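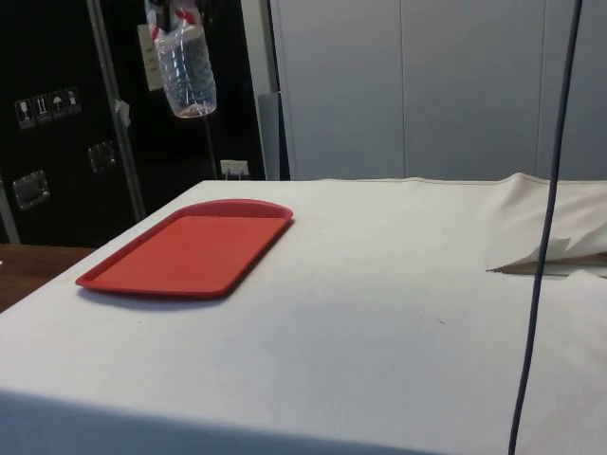 Red serving tray on a white cloth, flight case behind.

Lornley Event Rentals – Trays, Cloths and Cases

We rent tableware and linens from our shop in Fudinville. The gallery covers the plain end of the stock, meaning serving trays, table covers, and the cases it travels in. Glassware, chairs and heating equipment have their own pages. Click any heading for sizes and rates, or call the shop between 8 a.m. and 4 p.m.

Orders for August should come in early. Most of the large cloths are spoken for by the end of June.

TRAYS

Red rectangular tray
Plastic, rounded corners, shallow raised rim. The tray we send out most. It suits cold food, bread, paper cups and cutlery. The bright red shows up well on a white cloth, and guests can find the tray from across a room.
We have 37 in stock. Rate: $5 per tray for a weekend.

Red tray, long table layout
For a buffet along one side, allow one tray for every two or three dishes. Setting them at an angle gives people an easier grip on the near corner and leaves space between the trays for serving spoons. Set them straight if the table is narrow.

Gray tray, same size
The same shape as the red. Often ordered for clearing, with the red used for serving, so the staff can tell the two apart. Same rate.

Round bar tray
Cork surface, for drinks only. The cork doesn't like the dishwasher. Please wipe these with a damp cloth and let them dry standing up.

Oval steel tray
For hot food and carving. Heavier than it looks, and two people should carry it when loaded. Not for use directly on our linens without a mat.

Small condiment tray
Holds six sauce bottles or a set of jars. Goes at the end of a buffet or in the middle of a round table. Rented singly or with the Halvorsen set.

Halvorsen set
Our name for the mixed box of serving pieces, named after the hall it was put together for. It holds red trays, gray trays, condiment trays and tongs, enough for a buffet for 110 people. The tongs are counted in and out.

CLOTHS

White banquet cloth
Polyester, hemmed on all sides. Fits an eight-foot table with a drop to the floor at the front. Packed folded, so expect creases when it comes out of the bag. A handheld steamer takes out most of them once the cloth is on the table. An iron on a low setting also works.

White banquet cloth, second grade
Cloths with light marks that no longer come out in the wash. We rent these at a lower rate for work tables, packing tables, craft sales and the back side of a kitchen pass. Small gray smudges and specks are normal on this grade and you won't be charged for them.

White cloth, half drop
Ends partway down the front of the table. Better where people will be sitting, or where a wheelchair needs to come in close. Also easier on a windy site.

Round cloth
For five-foot and six-foot round tables. Please tell us which. The six-foot cloth on a five-foot table pools on the floor and gets walked on.

Colored runner
Navy, mustard or dark green. Goes down the middle of a white cloth. The navy bleeds a little if it gets soaked, so wring out your dish towels before setting them on it.

Cloth clips
Clear plastic, for table edges up to an inch and a half. Worth having at the back edge, where a cloth tends to ride up if the table is pushed against a wall. Included free with any order of five cloths or more. A lost clip is 40 cents.

Fitted cover
Elastic corners, no fold at the front. Looks less formal than a banquet cloth but stays where you put it. Popular with schools and for registration desks.

SETTING UP A COVERED TABLE

The short version of what our own crew does. It takes a few minutes per table once you have the hang of it.

Wipe the table first. Grit under a cloth shows as bumps and will wear through it.

Unfold the cloth along the length of the table, seam side down. Pull the front drop down until it clears the floor by an inch, then check the two ends.

Line up the back hem with the back edge of the table. If the table stands against a wall, leave a hand's width of space while you do this and push the table back afterward. Look at the back edge again once the table is in place. It often lifts or bunches as you push, and then the bare edge shows through.

Smooth from the middle out to both sides with the flat of your hand. The front should turn down in a soft fold. Don't press a hard crease into it.

Clip the back corners. Clips on the front are only needed outdoors.

Put the heaviest pieces on first – urns, warmers, stacks of plates – and the trays last. Sliding a loaded tray drags the cloth along with it, so lift it if you want to move it.

CASES AND CRATES

Black flight case, large
For glass, crockery and anything else that has to ride in a truck. Foam-lined, with locking catches. The foam comes out for washing. Two people to lift, or use the dolly.

Handling labels
Our cases carry the usual small stickers: a glass for fragile contents, upward arrows for this way up, an umbrella for keep dry. Please go by them when you load. Replacement stickers are kept at the front desk if one has peeled.

Flight case, half height
Holds stacked trays laid flat. Fits under a standard banquet table behind a full drop, so it can stay in the room during the event.

Linen bag
Canvas, with a drawstring. One bag for clean cloths going out, one for used cloths coming back. The return bags have a yellow tag. Do not put wet cloths in with dry ones if they will sit overnight.

Folding crate
For clips, tongs, table numbers and other small things. Folds to three inches thick.

Dolly
Four rubber wheels, two with brakes. Included with any order of two or more large cases.

RECENT SETUPS

Nirach Community Center, spring supper
White banquet cloths on the long side of the room, red trays for bread and salad, gray trays for clearing. Seating for 110. The kitchen there has a pass-through window, which made the clearing quick.

Fudinville Library, used book sale
Second-grade cloths over folding tables, half drop. Books in folding crates underneath. The condiment trays were used for bookmarks and change, and worked well for it.

School science fair
Fitted covers for all the exhibit tables. 40 tables in one gym, set up in a morning. We brought ten spare covers and used two.

Outdoor lunch, Nirach
Half drop cloths, clips on all four sides. The wind picked up at noon and the runners had to come off. We now suggest leaving them at home for this site.

Halvorsen Hall, open house
One coffee table by the door, one long buffet table at the back. Red trays down the buffet, round bar trays for the coffee. The Halvorsen set plus six extra red trays.

CARE AND RETURNS

Trays: rinse off food and stack them dry. There is no need to run them through a machine, we wash everything again at the shop. Don't cut on the plastic trays or set hot pans on them. Scratches in the bottom are fine. A cracked rim is charged as a replacement.

Cloths: shake them out and put them in the return bag. Please don't launder them yourself. Candle wax is the hardest thing for us to get out, so use holders with a base. Red wine and coffee are not a problem if the cloth reaches us within two days.

Cases: close both catches, even on an empty case. The lid will spring open on a ramp otherwise.

Everything comes back by noon on the day written on your slip. The loading door is on the side of the building, and the bell is to the left of it. If you can't make it by noon, call before ten and we can usually give you until closing.

ORDERING

Send us the number of tables, the table sizes and the number of guests. A rough sketch of the room helps with drops and runners – a photo of a hand drawing is fine. We write back with a list and a total.

Delivery within Fudinville is free for orders over $110. Nirach is a flat charge of $40. Farther out, ask.

The next gallery covers glassware and urns.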